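Search this site
Enter keyword and hit return

Finding the sleeve: notes on the folding pipeline

I've been meaning to write up the software side of the clothes project for a while, so here is the state of it as of December.

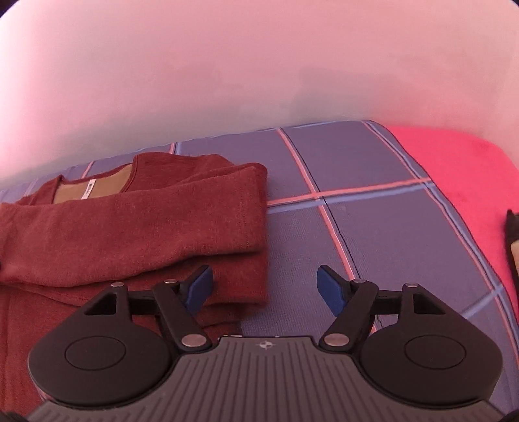 What I'm trying to do

The task is small. Given a view from the wrist camera, decide where on a garment to grab, close the fingers, and move the cloth to the next position in a fold. I'm doing it with sweaters on a bed because that's what I have, and because a bed is where most people fold their laundry.

My code is in four parts that pass messages to each other. One does perception: it takes in the camera view and puts out a mask of the garment plus a short list of points worth grabbing. One is a planner, which picks a point and works out an approach. One is the controller, which runs the fingers and the path. The last is a recorder that keeps everything the other three said, with timestamps. I wrote the recorder last and should have written it first.

The planner is built on Skarden, a motion library I've used on two earlier projects. The labeling tool is Welleo. Neither one was made for cloth, and a good share of my evenings has gone into that gap.

Perception: stripes are a problem

My first segmentation model was trained on clothes lying on plain sheets. It did well there. Then I moved to the plaid bedspread and it fell apart. The model had learned that a long straight edge with a color change is the border of a garment, and a plaid bedspread is made of those. It would follow the hem of a sweater to where a stripe crossed, then turn and follow the stripe.

The red sweater on the blue plaid is a good test because the cuff of the folded sleeve points toward one of the pink-red stripes. To a person the two aren't close to being the same thing. One is rust and knitted, the other is a printed line. The old model joined them into one very long sleeve and offered me a grab point out on the bedspread.

I tried three fixes. Turning up the color augmentation made it worse, since color was one of the few things it was getting right. Adding more plaid images helped some. What helped most was giving the model two frames taken a short distance apart instead of one. The sweater has thickness and the stripe doesn't, so the edges shift differently as the camera moves. I didn't build anything clever for this. I stack the two frames and let the network sort it out.

With the two-frame model, the mask is usable in 85 percent of my held-out frames. "Usable" means I would let the planner see it. That's my own judgment, made by eye, and another person would draw the line somewhere else.

The fingers in the view

The other thing I had to deal with is that the gripper is always in the picture. The finger linkages take up a good part of the lower half, and the pads are blue, and so is the bedspread. For a while the mask for "finger" leaked into the bed and the mask for "bed" ate the tips of the pads.

I know the opening of the gripper at every moment, so in principle I can work out where the fingers should be and paint them out before the model sees anything. I did that and it was fine when the fingers were still. While they were closing, the painted area lagged behind the real fingers. The cause was timestamps. The camera driver stamps a frame when it arrives, and the finger encoder stamps a reading when it's taken. Once I shifted one to match the other, the lag mostly went away.

I now think painting them out was the wrong idea anyway. The position of the pads relative to the cloth is useful to the planner, and I was deleting it. The current version keeps the fingers in and gives them their own label.

Planning: fewer choices

The early planner scored every point on the garment edge and took the best one. It changed its mind constantly. Two points on the same cuff would trade places from frame to frame and the approach path would wobble between them.

Lizeth Muñoz read through that code for me and asked why it was allowed to reconsider at all. I didn't have a good answer. Now it picks a point, commits, and only drops it if the point leaves the mask for 5 frames in a row. The wobble is gone. It does sometimes follow through on a bad choice, but a bad choice carried out cleanly is much easier to debug from the log.

I also cut the kinds of grab point down to 4: cuff, hem corner, shoulder, collar. Collar is the weakest. The neckline of a folded sweater shows the inside of the back, which may be a different color, and then there's the tag. The model likes the tag very much – it's small, white, and has sharp corners – and will call it a cuff if the actual cuff is hard to see. I've started labeling tags as their own class in Welleo so it has somewhere else to put them.

Control

There is less to say about control. Closing on cloth is forgiving if you come in low enough. The mistake I made over and over was stopping too high and pinching air, and the second was pressing down into the mattress, which gives way and makes the height estimate wrong. I lower slowly now and watch the motor current.

Grabbing a single layer when there are two is still mostly luck. A folded sleeve lying on a folded body is a stack, and my controller has no idea how many layers it has hold of. I've read a few approaches that rub the fingers together slightly and look at the response. I'd like to try it once the logging can keep up.

Things on the list

Rename the config files so I can tell the old model from the new one without opening them.

Fuzzy blankets. Fleece next to knit gives a soft border that the mask rounds off, and I have very few labeled frames of it.

Replay in the recorder at half speed. Full speed is too fast to see the moment of contact and stepping by hand takes all night.

Move the planner off the old Skarden release. The newer one changed how it handles joint limits and my tests don't pass on it yet.

I'll put the two-frame training script up after I take my home directory paths out of it.

Related posts
Clock drift, and a weekend I won't get back
Labeling cloth in Welleo: my shortcuts
Moving the logs to the Motaung box
Notes from the Toscombe meetup
Why my planner kept changing its mind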